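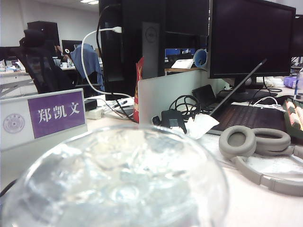 The glass bowl up close, with the rest of the desk behind it.

I have been putting off writing up the Cornlow wrist camera because I kept wanting one more week with it, and then it was September and I had used up all my excuses. So, with the usual warning that I ramble, this is what six weeks with the thing have been like, mostly on ordinary office desks with ordinary office stuff all over them.

Some background first, for anybody new to these pages. I work with small arms, the kind you can clamp to a table and carry home under one elbow. My main arm is a Bravus, bought secondhand, and my everyday gripper is the two-finger one from Uçar that I reviewed last winter (I still like it, although I did end up replacing the finger pads). What I never had was a decent camera close to the fingers. I had one on a pole beside the table, and it was fine right up until the arm leaned over and blocked its own view. Anybody who has done this for a weekend knows the feeling!

The Cornlow sits at the wrist and looks out past the fingers. It weighs 230 grams with the bracket, and the arm noticed. I had to redo the payload setting and slow down the last part of every move, and after that it behaved. Mounting took me most of a Friday evening, mainly due to the bracket screws being a hair too long for the Uçar flange. Dramthorpe, the shop I bought it from, mailed me shorter ones without any fuss, and I thought that was very kind of them.

Now, the picture. I'm happy with it, with one real complaint. The close focus is not close enough for me. Look at how soft the bowl is, and it fills the whole bottom of the view. The stuff farther back comes through nicely - the purple label on the name placard, the black power brick with its coil of cable, the headphones lying next to the laptop - and for planning a move across the desk that's what I want. But for the last little bit, when the rim is right there in front of you, I would trade some of that background for a crisp edge.

Clear glass is a mean test, I admit. It bends whatever is behind it and throws bright reflections all over the place, and a cheap depth sensor will look at it and report pure nonsense. I picked it on purpose. Mugs and snack bags are easy and every seller's demo uses them, so I wanted something that would make the camera sweat a little. With my old pole camera I could barely get a grasp on a glass at all. With the Cornlow I get there more often, as long as I come in slowly and let the software guess the rim from several views on the way down. I wouldn't trust it with my grandmother's punch bowl.

Cables are the other thing I'd mention. Real desks are full of them, thin ones especially, and I was curious whether they would show up well enough to steer around. Heavier black cords on a pale desktop are a breeze. Thin wires in a tangle of adapters are harder, and I keep a generous no-go zone around anything like that, camera or no camera.

A few smaller notes. The lead is stiff for the first week or so and then loosens up nicely. The housing gets warm on long sessions, never enough to bother me. The setup program is plain and a bit old-fashioned, but it saves your calibration properly, and after 3,000 grasps and a good many bumps I have only had to recalibrate twice. I've owned pricier cameras that couldn't say the same.

Would I buy it again? Yes, I think so, if your arm can carry the weight and you mostly pick up solid, sensible things. If glass is your daily bread, I'd hold out for something that focuses closer. Mine is staying on the Bravus for the winter, and I have a set of softer finger pads on order to try with it next.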